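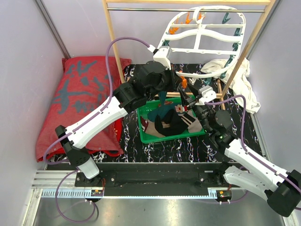 Progress report, second period
Project: Comparison of grippers for handling of household textiles
Prepared for Finholm
Date: 10/1/20

1. Status

The work in this period follows the plan, with one delay that is explained in section 4. We have finished the first comparison between the two grippers, Kemine and Wokus, on the task of taking clothes out of a basket. The second task, hanging small pieces with clothespins, is started but not yet measured.

2. Work done

The two-arm cell is in daily use. Both arms stand on one common rail, and the basket and the drying rack are placed in front of them. We decided to keep the clothes rumpled in the basket and to mix dark and light pieces, as this is closer to a normal home than folded test cloths. The set includes socks and other small items, which in the first period gave us the most trouble.

Each gripper was tested with 60 picks. Before every pick the operator mixed the clothes by hand. A pick was accepted when exactly one item was lifted over the edge of the basket and held for 10 seconds.

3. Results

Kemine: 76 percent of picks at the first test of the full set. The two-finger shape goes well between the folds, and small items are taken from the side of the basket without pushing it. The weak point is thick cloth, where the fingers close only on the surface and the item slides out.

Wokus: lower result, and we do not want to give a final number yet. In 7 picks the controller stopped with a force error, and we must first understand if these should count as failures of the gripper or of our settings. On thick cloth it was clearly better than Kemine.

Both grippers sometimes lift two items together. This happens mostly with dark clothes lying on each other. We think that the reason is more in the camera than in the fingers, but we have no measurement to prove it.

4. Delay

The second controller from Brannigan arrived with a wrong cable set and had to be sent back. The hanging task was moved to November. The cost of the new cables is covered by the supplier, so the budget does not change.

5. Next steps

Repeat the Wokus picks with a lower closing force.
Test the hanging task with both grippers, first with one clothespin and then with two.
Change the light over the basket and compare the double picks again.

We ask Finholm to confirm that the final demonstration can use clothes only. Towels were named in the first proposal, but for the present arms a large towel is difficult to lift free of the floor, and we would need a higher rack for it.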